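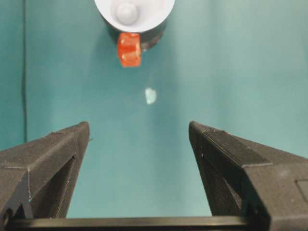 Journée de démonstration de Gronley

La journée de démonstration de Gronley est une manifestation technique annuelle organisée par l'atelier Findurwood et consacrée à la manipulation robotisée d'objets courants. Elle se tient en avril dans les locaux de l'atelier, à Gronley, et s'adresse aux enseignants, aux intégrateurs et aux élèves des filières de mécatronique. Les postes présentés sont ceux qui servent le reste de l'année aux travaux de téléopération et d'apprentissage par imitation.

Historique

La manifestation a été créée par Knut Hellwig, alors responsable des essais chez Findurwood, à la suite de demandes répétées de visites individuelles. La première édition se limitait à un seul poste et à 9 visiteurs. La direction technique est passée ensuite à Radka Softić, qui a introduit la visite par groupes et l'usage d'un programme imprimé. L'édition la plus récente a réuni 53 inscrits, répartis entre la matinée et l'après-midi.

Le projet Jerkasance, mené avec le bureau d'études Cheema, fournit depuis la troisième édition l'essentiel du contenu. Il porte sur la coordination de deux bras travaillant sur une surface commune.

Déroulement

Chaque passage dure 40 minutes. Il comprend un exposé sur la sécurité, une présentation du poste à l'arrêt, puis une série d'essais commentés. L'exposé est assuré par Lorraine Harawira, les essais par Moushumi Liyanage. Les visiteurs restent derrière un marquage au sol pendant les mouvements et peuvent s'approcher du plan de travail entre deux essais.

La dernière partie est réservée aux questions. Les comptes rendus internes relèvent que celles-ci portent surtout sur la durée d'apprentissage d'une tâche et sur le comportement du système lorsqu'un objet a été déplacé.

Poste à deux bras

Le poste bimanuel se compose de deux bras noirs disposés de part et d'autre d'un plan de travail bleu-vert. Chaque bras porte une pince à deux doigts. Les doigts sont évidés - des découpes en réduisent la masse - et leur forme s'amincit vers l'extrémité. Sur la pince observée de près, l'aspect strié de la surface est celui d'une pièce imprimée. Une vue prise au niveau de la pince complète la vue d'ensemble : la première sert à juger l'alignement des doigts avec l'objet, la seconde à situer les deux bras l'un par rapport à l'autre.

Les objets sont choisis pour leurs différences de forme et d'aspect. Un petit cube rouge orangé, translucide et brillant, est placé au contact d'un récipient rond à paroi sombre, une disposition qui laisse peu de place à un doigt entre les deux. Une tasse noire à anse orange est posée presque contre un gobelet blanc conique.

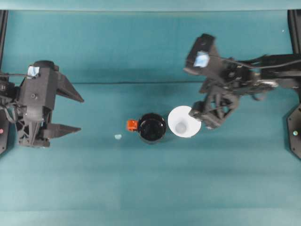 La proximité des deux récipients impose de choisir le bras selon le côté dégagé. L'anse, tournée vers la pince de gauche, offre à celle-ci une prise étroite, tandis que le bras de droite aborde le gobelet en diagonale. Les surfaces brillantes constituent une difficulté distincte : les reflets modifient le contour apparent de l'objet d'une vue à l'autre.

Documentation

Un livret de 36 pages, rédigé par Zlatko Trajkovski, est remis aux participants. Il décrit les étapes de mise en service d'un poste, les conventions de repérage des axes et le format des journaux d'essai. Une annexe traite du remplacement des doigts de pince. Le livret n'est pas diffusé en dehors de la manifestation - les établissements partenaires en reçoivent toutefois un exemplaire sur demande.

Articles connexes

Findurwood
Projet Jerkasance
Préhension robotisée
Téléopération
Apprentissage par imitation

Ce site utilise des cookies pour mesurer sa fréquentation. En poursuivant votre navigation, vous acceptez leur utilisation. Gérer mes préférences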